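Teleop or hand guiding for folding shirts?

semaan_fan
Posts: 758
Okay so I'm 400 demos into teaching our two-arm setup to fold t-shirts, all by remote control, and I'm starting to wonder if I picked the wrong method. Every run starts with the shirt dumped in a heap. I drive the arms to find the shoulders, shake it out, fold.

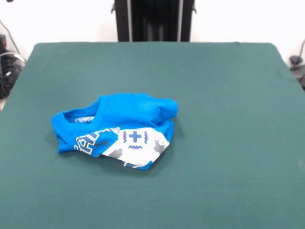
The folding part goes great – it's the first ten seconds that kill me. I poke at the heap, change my mind, poke again, and of course the policy learns all my dithering too!

drellow
Grab the arms and move them by hand. You feel the cloth tug, you dither less. I'd never go back.

kesteo22
Disagree with drellow. With your hands in there, the cameras see your sleeves in every demo, and then at run time there are no sleeves. Stay on remote and toss the messy runs.

drellow
So crop them out? Worked fine for me on towels.

kesteo22
Towels don't have a neck hole lol

Aroha Hoani
I'd keep the messy ones, or at least the ones where you recover. We threw ours out in April and the thing just froze whenever it missed a grab. Had to record 3000 more.

semaan_fan
3000, ouch. Okay, keeping the recoveries and cutting the pure dithering. Will try drellow's way on one batch too – my wrists could use the break.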